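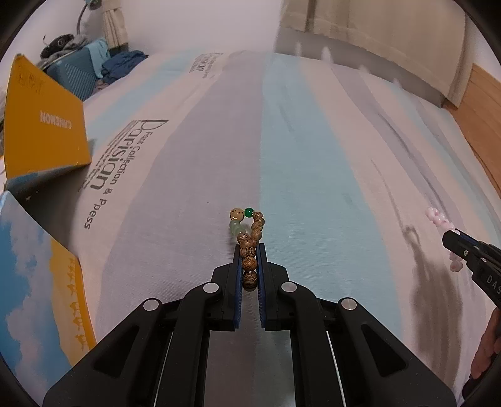

How do I restring a beaded bracelet so it doesn't come out too tight?

Posted by Wubit Habte

Hello everybody! I have a bracelet with wood-grain beads, some pale green see-through ones, a big spotted cream bead and a shiny dark green one, with little gold-colored spacers near those last two. I bought it at the Saturday market in Polcombe and I've worn it nearly every day (gardening too, I'm afraid). The elastic is getting tired and I'd like to restring it before it snaps and I'm crawling under the bed for beads again, like I did with my last one. I tried a practice run with some spare beads and elastic, and it fit like a rubber band on a jam jar. What size cord do I want, and how do I work out the length? I'd also love to keep the beads in the same order.

Nuria Mekonnen

Oh, I love wood-grain beads, they go with everything! Lay the bracelet on a towel and run a strip of tape over the beads before you snip the old cord, and your order is taken care of. Then pull your new elastic gently a few times before you thread anything. I skipped that for years and all my bracelets went baggy within a month. For length, measure your wrist with a soft tape and add 2 centimeters, or a touch more if your beads are chunky, as big beads eat up room on the inside. Cut the cord far longer than you need so you have plenty to hold while you tie. I use a surgeon's knot, with a dab of jewelry glue, and once it's dry I tug the knot inside the bead with the biggest hole. Don't hide it in a metal spacer if you can help it, the edges can be sharp and they'll saw through in time. Mine did, in the middle of my niece's recital!

Amanuel Gudeta

0.8 mm if the holes are small, 1 mm if it fits. Test it on the narrowest bead first.

Amanuel Jemal

I just take mine to the bead counter at Drembridge and they do it while I wait. Also take it off for gardening, wood beads don't like a soaking.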